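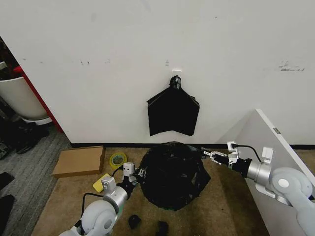 Black bag on a wall hook, bulky bag on the carpet below

Housekeeping basics, session 4: bins and liners

Right, bins! I know you'd all sooner get on to beds, but at Bastthorpe I had 528 of these to do in a busy July and I still have opinions. Start by hanging a bag on the wall above the bin.
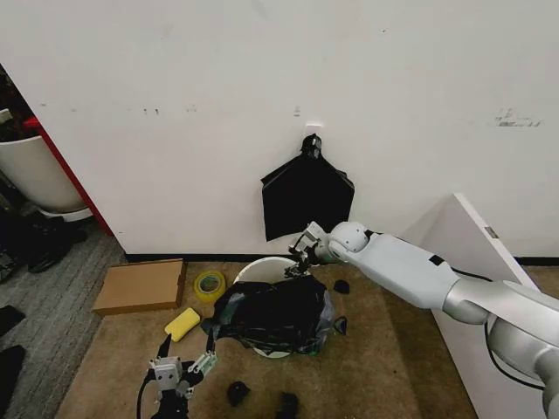 Pull the liner well over the rim, all the way round, and let the extra hang down outside. Go hand over hand -- don't yank one side or the other pops off.

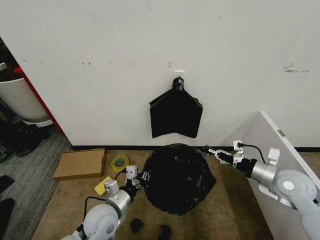

Then push your fist gently into the bottom to let the air out (everyone forgets this). Scraps of plastic on the carpet? Pick them up before you hoover, please.

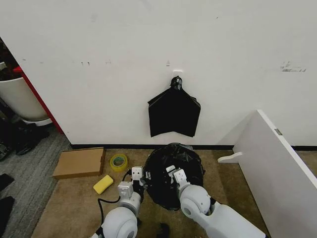 We'll practise in pairs, up to 10 minutes each, then swap. Bring your Cetent workbook next time -- we're doing page 4, the one with the linen table.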